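Skorby Cottage — kitchen questions

Same things get asked every season so have put them all on one page. If it's not on here, ring the number on the back of the door.

Is it gas or electric?
Gas. Bottled, not mains, there's no mains gas up here. Two bottles outside in the green box, one on, one spare. Oven's gas too.

The gas has gone off. What do I do?
Bottle's empty, most likely. Turn all the knobs off first. Go out to the box, shut the valve on the empty one, open the valve on the full one. Then leave us a message so we can order another from Halvorsen's. They're quick but not same-day quick. Please don't swap the hose over yourself, you don't need to, both bottles are already connected.

I can smell gas!
Knobs off, bottles off, windows open, no matches, no light switches. Everybody outside. Then ring us. Any hour.

How do I light a burner?
Push the knob in, turn it, hold a match or the long lighter to the burner. Keep the knob pushed in for a few seconds after it catches or it goes out again. Spare matches in the drawer under the bread bin.

How long does the oven take to warm up?
20 minutes. Longer if you keep opening it to look. Runs a bit hot at the back so turn your tray round halfway through. Pizza is fine on the bottom shelf, cakes in the middle.

Is there an electric kettle?
No. We had one and it tripped the fuse every time the heater was on. The stove-top one does enough tea for a full house. Use a cloth on the handle if it's been on a while, and don't let it boil dry please — we are on our third.

Can I drink the tap water?
Yes, cold tap only. Very hard water. You will get white bits in the kettle, they're just limescale, harmless. If it bothers you, half a cup of vinegar, top up with water, bring to the boil, leave it an hour, rinse twice.

What's in the cupboards?
Plates, bowls, mugs, glasses, three saucepans, a frying pan, roasting tin, colander, mixing bowl, grater, cheese board. Salt, pepper, oil, tea bags. Coffee machine with a glass jug, under the microwave. Sharp knives are in the high cupboard on the left becuase of small children.

No microwave?
There is, on the worktop by the wall.

Why is the kitchen so small?
The house is 1817 and the kitchen was the coal store. One person cooks, everyone else sits in the other room. Works better than you'd think.

Where's the nearest shop?
Tesik, down the hill. Bread, milk, eggs, tins, bacon if you get there before eleven. Shuts at 4 from October. Quick way is the path behind the house, 57 steps and a gate. Steps are slippy after rain so go by the road with heavy bags.

Where do the bins go?
Food waste in the little brown caddy, rest in the black bin by the wall. Glass goes in the box. Shut the lid properly, gulls.

Something's stuck on the frying pan.
Soak it. No wire wool on that one, the roasting tin you can scrub as hard as you like.

Can I use the stove to heat the room?
No. Heater is under the window, instructions on top. Also crack the window open when you've got more than one burner going, the walls run with wet otherwise.

I broke a glass / bowl / mug.
Doesn't matter. Put a note on the side so we know to replace it. We only charge for big things, which in almost every case has meant the oven door.

Can I leave my own leftover bits?
Dry stuff yes, unopened. Tins, pasta, tea. Fridge must be emptied, jars as well.

What can I clean the stove with?
The blue bottle marked Zerner under the sink, or just washing up liquid and hot water. Nothing gritty, it scratches the enamel and the scratches go brown.

How should we leave the kitchen on the last morning?
Washing up done and put away, worktop wiped, fridge empty and door left ajar, bottle valve shut. Then the stove, once it's properly cold. White enamel shows every splash so do the top and the low bit along the wall side, and wipe round the knobs without soaking them. The black grates lift off, warm soapy water, dry them before they go back on. Kettle can live on the left grate, it's too big for any of the shelves. Bowls and cutlery off the hob and back in the cupboard pls.

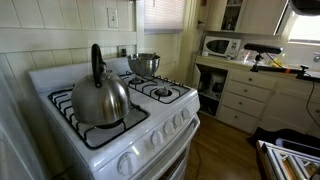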